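Dried-out whiteboard markers - how do you store yours?
5 min read

Drostov_tutor
Hello all. I teach mathematics at home to small groups, and since January I use a whiteboard every day. My problem is the markers. I buy a box, and after a short time half of them write grey, then almost nothing. My neighbour tells me to keep them standing with the tip down. My old colleague says always lying flat. Who is right? English is not my first language, so please excuse mistakes.

chalkdust80
Flat. Always flat, cap pushed until it clicks. If you stand them tip up the ink goes to the bottom and the tip gets nothing.

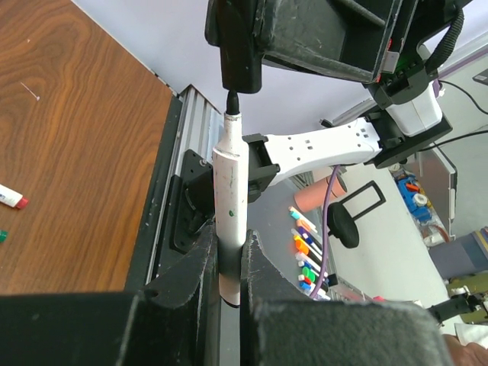 Does it harm a marker to be stored with the tip upwards?
For one lesson it makes no difference, but over weeks the ink sinks away from the tip and the writing becomes pale.

Atthorpe_Anna
I don't agree with "always flat". I keep mine tip down in a mug and they last a whole term. When I kept them flat in a drawer, they rolled about and the caps came loose. The cap matters more than the position, in my opinion.

chalkdust80
Tip down is fine until one leaks into the cap. Then you open it in front of the class and have black fingers for the rest of the day. I had this twice.

Atthorpe_Anna
Then your markers are too wet :) Mine have never leaked.

Drostov_tutor
Thank you both. I should say that my shelf is above a radiator. Could this be the reason?

Campos
Yes, move them! Heat dries them faster than anything you do with the angle. I worked in a school office where we ordered 3,000 markers a year, and the rooms with the markers on the window sill always asked for more. We changed nothing except the place of the box and the complaints became fewer.

About the pale ones: before you throw them away, close the cap well and leave them tip down overnight. Many come back for some days. If the tip is only dirty, wipe it on a damp cloth, then let it dry a little with the cap on. The tip also picks up old ink dust from the board, so a clean board helps.

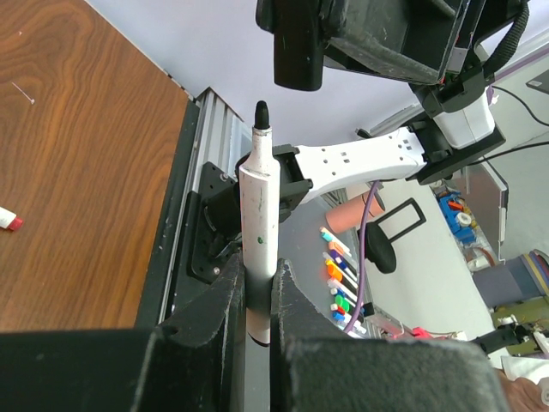 White marker with a black point, tip up.

chalkdust80
Overnight tip down works, I give you that. But what about swinging them on a string? My brother swears by it.

Campos
I have seen this done - and I have seen the wall afterwards. I would not do it inside the house.

Drostov_tutor
I moved the box to the hall cupboard and put five of the weak ones tip down in a glass. This morning three write well, one is a little grey, and one is dead. I am content with this result.

One more question. Is it worth buying the refillable kind? I saw Brilura ones in a shop, but the price was high and I did not know if the tips wear out before the ink.

Atthorpe_Anna
I haven't tried that brand. With the refillable ones I had before, the tip became soft and wide after the second refill, so small writing was impossible. For graphs this is bad. Check that you can buy the tips separately.

Campos
Same experience here, but I only write big, so it doesn't disturb me. It depends on how hard you press. Children press very hard.

Drostov_tutor
My pupils press as if they want to go through the board. I will stay with the ordinary ones for now, and ask in the shop if they sell separate tips.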